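Spent the week with the new Vurkia planner release on our bimanual cloth cell. Short version: the release notes say "deformables supported" and I'd like to know who signed off on that word. Thread.

**2/** What "supported" means, as far as I can tell from the source: you pass in a grasped object, you tick a flag, and the planner wraps it in a capsule that hangs straight down from the gripper. That's the model. A shirt is a capsule. A skirt is a capsule. Fine for a sock, maybe.

**3/** The capsule length is a constant in a config file. It doesn't come from perception. You can override it per call, which I did, and then every path near the table is in collision before the arm has moved.

**4/** So you whitelist cloth against table. Then you whitelist cloth against other cloth. Then cloth against the rack, as hanging things on the rack is the whole task. At this point you have turned collision checking off for the held object and kept the compute bill.

**5/** Perception side. We're running the Jemal segmenter, and I'll be fair to it: on single garments lying flat I have few complaints. With one garment held up over another it likes to give me one blob, or three, and the IDs swap between calls. The tracker on top then "remembers" the wrong one with great confidence.

**6/** And please stop quoting me mask overlap. I don't care how well you outlined the fabric. I want to know which edge is the hem and whether the next grasp point is on the piece I'm holding or the piece behind it. I have yet to see a leaderboard that asks either.

**7/** Numbers, since someone will ask. 2209 logged plan requests. 219 came back as "no path". I replayed those with the held-object capsule deleted and all but 3 solved right away. Make of that what you will. What I make of it is that the planner was mostly arguing with its own capsule.

**8/** Median solve time is 54 ms, which is good! I have no quarrel with the speed. But it's fast at answering a question I didn't ask, and the speed is what's on the poster.

**9/** "Just train it end to end." Sure. I've read those papers too. Show me the run where the hanger starts somewhere it wasn't in training, unedited, at 1x, and tell me how many takes you shot. I'll wait.

**10/** Wukness replay is the one tool I'd keep from this week. It lines up joint states, planner calls and both wrist views on one clock, and you can scrub it. The timeline widget is ugly and it crashes if you rename a topic mid-log -- still better than anything I've written for myself.

**11/** What I want instead is boring. A held-cloth model with a bottom edge estimated from the camera, a "touching is OK here" region I can draw myself, and an error code that says *which* pair collided. "PLAN_FAILED" isn't an error code, it's a mood.

**12/** Last one, and then I'm muting replies until November.
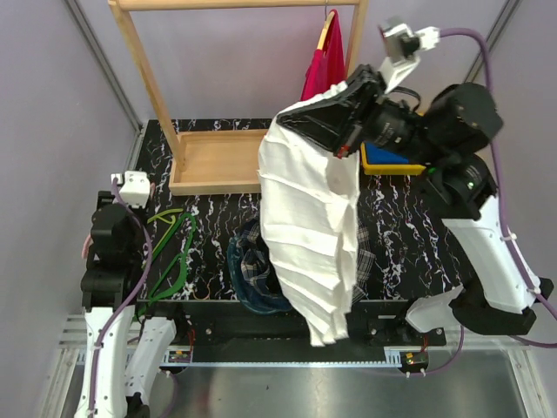
**Ciltberg, 02/01/2022**

White pleated cloth in the right gripper, hanging past the front edge of the table, with a plaid garment bunched up behind it and showing on both sides. Two hangers over by the left arm. Now go draw me the capsule.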